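# Folding striped towels and thin cloths so the stripes line up?

**Mareike Hagedorn**, May 22, 2021

Hello all! I've just joined from the Drurkholm group and I'm hoping someone can sort me out. I've got 11 pastel striped cloths (a mix of hand towels and those thin ones you can use for nearly anything) and I love them to bits, but my folding is a disgrace. I start with the corners matched, and by the second fold the stripes are running downhill and there's a tail of fabric poking out at the side.

I fold on the bed at the moment. Is that the trouble? And is it worth hanging them first, or do hangers just leave a bump? They live on an open shelf so the front edge is on show all day long. Any tips very welcome, I really do want to get good at this!

---

**Senga MacKinnon**

Oh, I love a striped cloth, and you've picked the easiest sort to fold once you know the trick! Yes, the bed is the trouble. It dips under your hands and the cloth goes with it. Get yourself to a table, any table, and put a tablecloth on it if the top is slippery. A cotton one has just enough grip to stop the bottom layer wandering off while you fuss with the top one. Checks are best of all, as you can lay your edge along a row of squares and see straight away if it's squint.

What I do:

1. Lay the cloth flat with the stripes running left to right, and smooth it from the middle outwards with the flat of your hand.
2. Bring the far edge towards you and match a stripe to its twin. Forget the hem! Hems are hardly ever sewn straight and they'll lead you astray every time.
3. Fold again the same way, then turn the sides in if your shelf is narrow. Square up the near edge last, a little tug at each corner - gently, or you'll stretch it.

 Striped cloth folded on a pink-and-white checked tablecloth, hanger lying off to the left:

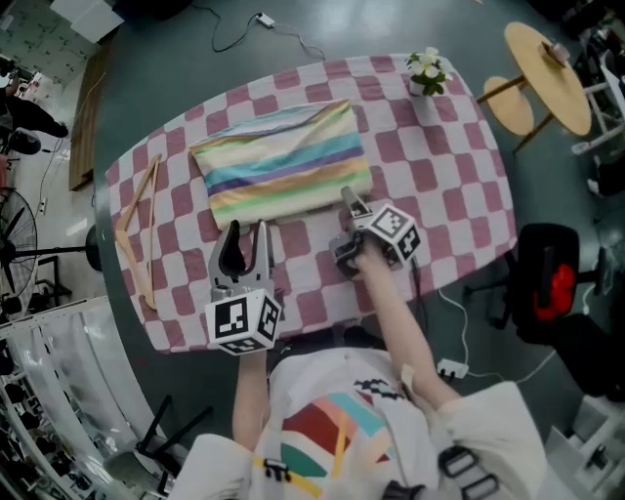

4. Press down with both palms, count to 7, and carry it to the shelf on your forearm. Fold towards the wall, open edges at the back, so you only see the smooth rounded side with all its colours.

On hangers: I use a wooden one for shirts and for long table runners, and I'd leave it out of it for small cloths. They slide off to one side and you end up with a crease in a daft place. If you want to air a big one, drape it over a door for a bit.

It took me one December of folding everybody's Christmas linen to get quick at it, and now I can do a basketful before the kettle boils. Let us know how you get on!

---

**Ghassan Issa**

just roll them. works for me, no lines to match

---

**Fergus Gunn**

Senga's way is grand and I'd only add a bit about size. Cut a piece of stiff card to the width you want (mine is 19 cm by 35 cm, to suit my shelf) and fold round it, then slide it out. Every cloth comes out the same and the pile stands up beautifully! I was so pleased the first time that I did the tea towels as well, then the pillowcases.

Two small things. Fold the thick ones in thirds and the thin ones in quarters, and the pile stays level. And if a cloth has been through a hot wash and gone out of shape, pull it corner to corner while it's damp, first one way and then the other. Most of mine come back nearly square.

Rolling is fine for a basket, Ghassan, but they trundle off my shelf.

---

**Mareike Hagedorn**

Thank you, thank you! Did four on the kitchen table with a tablecloth under them and the stripes match on three. The fourth has a wonky hem and I followed it, exactly as Senga said not to. Off to find some card for the rest.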